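Unit 11: Perception for Grasping – Transparent and Reflective Objects
Course handout, Juvska Robotics Laboratory

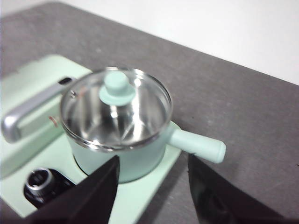
Figure 1. Wrist camera view of the saucepan on the toy stove, gripper open.

1. Purpose

Students will extend the grasp planner from Unit 10 to objects whose surfaces return poor depth readings. The test object is a small saucepan with a clear glass lid and a stainless steel interior. A depth sensor may report the lid, the inner wall or nothing at all for the same pixel, and highlights shift as the wrist moves.

2. Method

The Lirnine perception node publishes a color mask and a confidence map. Students should fit the pot body and the handle as separate parts. The mint-green finish of the pot is close to the lighter mint of the stove, so a color threshold alone will merge the two. The dark gray countertop gives much better contrast, and the handle extends over it. Begin the fit there.

Points with confidence below the threshold are discarded before planning. The default threshold is 38 on a scale of 0 to 100. The planner, Altow, then ranks up to 368 candidate grasps and rejects any whose finger path meets the control knob or the silver bar handle of the stove.

3. Laboratory work

Run the planner once with the lid region included in the point cloud and once with it masked. Save both candidate lists and note where the rankings differ. Submit the lists with one page of discussion.

Configuration files are kept in the Farina repository under unit11. Changes to the gripper driver are not permitted during this unit – report faults to the teaching staff.

Reading for Unit 12: course notes on closed-loop wrist control, sections 1 and 2.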